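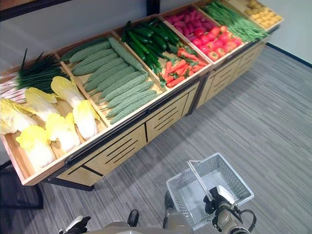
# Clistora 2 task planner: three months on the grocery rig

We bought Clistora to replace a planner we had written ourselves and were tired of fixing. It takes a shopping list, a map of the stand and the output of whatever detector you already run, and turns them into an ordered set of pick and place actions for two arms. It doesn't move anything itself. Our controller is Gesine, and the two talk through a bridge supplied with the licence.

**Setting up.** Installation took a morning. Describing the stand took longer. Each bin has to be entered as a region with its own labels, and a bin can be split, so the spring onions behind the Chinese cabbages get their own region. The editor handles this well. Carrots in front of cucumbers gave us more bother, as the leafy tops spill over the boundary and the detector kept placing a carrot in the cucumber section. Clistora lets you mark a boundary as soft, which cured most of it. The setting is in the manual under "Tolerances" and I would not have found it without Farzad Vahidi.

**Planning.** Good. We ran 278 lists through it and 22 came back with a plan we had to reject before the arms moved. Most of the rejected ones put heavy items in the basket after tomatoes. You can write a rule for that, and we now have one, but I would have expected it as a default in something sold for groceries.

The basket is treated as a held container, with its own pose, and can be tilted towards the stand while the other arm picks. Our old planner assumed it was standing on something flat. This feature alone saved us a fair amount of reaching over the rail to the back sections.

**Replanning.** Weaker. If a grasp fails, Clistora throws away the rest of the plan and starts again from the list. With green beans, where our grasps fail often, the pauses add up. Golnar Jafarzadeh wrote a small wrapper that keeps the unfinished steps and only redoes the failed one. The support desk has asked for a copy.

**Logs and viewer.** The viewer shows each step against the map and lets you scrub back. It's quick and readable. Logs are plain text, one line per action, and easy to search. Bitter melons are logged as "gourd_misc" whatever you call them in the map. I reported this in November and it is still there.

**Cost.** Priced per robot, per year, with the bridge included. Daltov is cheaper but wanted its own detector, and we weren't going to retrain.

We have renewed for another year. If your grasps are reliable, buy it as it is. If they aren't, allow time to write something like Golnar's wrapper first.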